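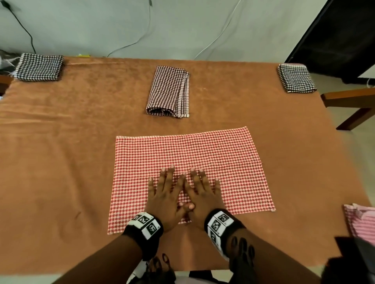 Geletgate lança linha Andeo de têxteis de cozinha e mesa com ficha de conservação normalizada

421 partilhas
3 comentários

A Geletgate anuncia a entrada em catálogo, em setembro, da linha Andeo, composta por panos de cozinha, toalhas de mão e individuais de mesa em tecido de algodão. A linha destina-se ao retalho especializado e ao fornecimento a unidades de alojamento e restauração. A distribuição fica a cargo da Atent, que assegura igualmente a reposição de stock e o tratamento de devoluções.

A Andeo é produzida em 5 padrões de fio tingido. O desenho é obtido no tear, por alternância de fios de teia e de trama já coloridos, sem estampagem posterior. O processo permite que o padrão seja legível nas duas faces do tecido e reduz a perda de definição associada ao desgaste da superfície. As cores são fixadas antes da tecelagem e controladas por lote, com registo do banho de tingimento na etiqueta interior.

Cada artigo está disponível em 2 gramagens. A gramagem inferior destina-se à secagem de vidro e louça fina, aplicação em que se privilegia a rapidez de secagem e a baixa libertação de fibra. A gramagem superior é indicada para uso geral em bancada e para a colocação de recipientes. A escolha deve ser feita no momento da encomenda, não sendo possível combinar gramagens na mesma embalagem. 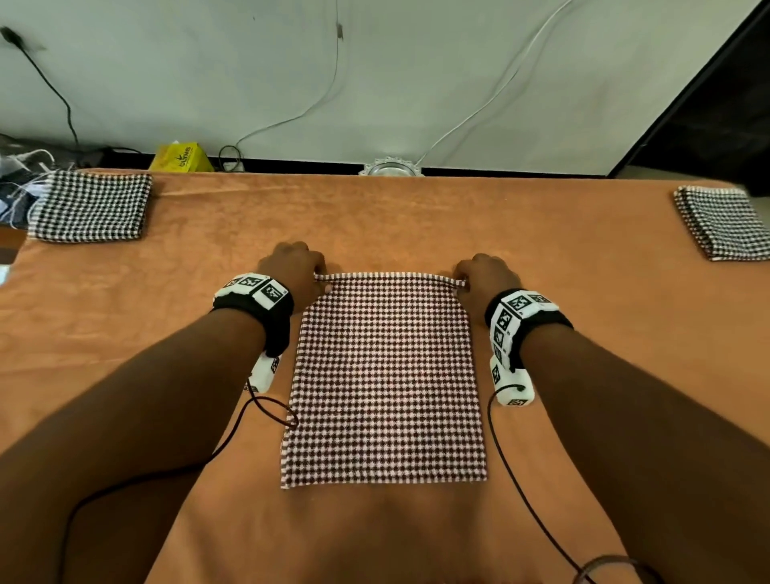 Pano em padrão pied-de-poule castanho e branco, estendido sobre toalha de tom alaranjado.

O principal elemento técnico do lançamento é a ficha de conservação incluída em todas as embalagens. O documento, elaborado com o gabinete de ensaios têxteis Subramaniam, organiza as instruções em 3 secções: primeira lavagem, lavagem corrente e armazenamento.

Para a primeira lavagem, recomenda-se um ciclo separado por cor, sem amaciador. Os amaciadores depositam uma película sobre a fibra e diminuem a capacidade de absorção, efeito particularmente sensível em panos novos. Na lavagem corrente, a carga do tambor não deve exceder a indicada pelo fabricante da máquina. A utilização de lixívia clorada é desaconselhada em todos os padrões de cor. Nódoas de gordura devem ser tratadas localmente com detergente neutro antes do ciclo.

A secagem deve ser feita na horizontal ou em estendal, com o tecido alisado à mão no sentido da teia. Admite-se a secagem em máquina a baixa temperatura, com retirada imediata no final do programa. A engomagem é opcional e deve realizar-se com o pano ligeiramente húmido.

Quanto ao armazenamento, a ficha especifica local seco, ventilado e afastado da luz direta. Em contexto profissional, aconselha-se a rotação das peças, colocando as recém-lavadas na base da pilha.

As encomendas de retalho são aceites a partir da abertura do catálogo de setembro. Os clientes profissionais podem solicitar à Atent um conjunto de amostras com os 5 padrões, nas 2 gramagens, acompanhado da ficha de conservação em versão integral. As condições comerciais e os prazos de entrega são comunicados mediante pedido.

Contacto para a imprensa: Geletgate, Gabinete de Comunicação.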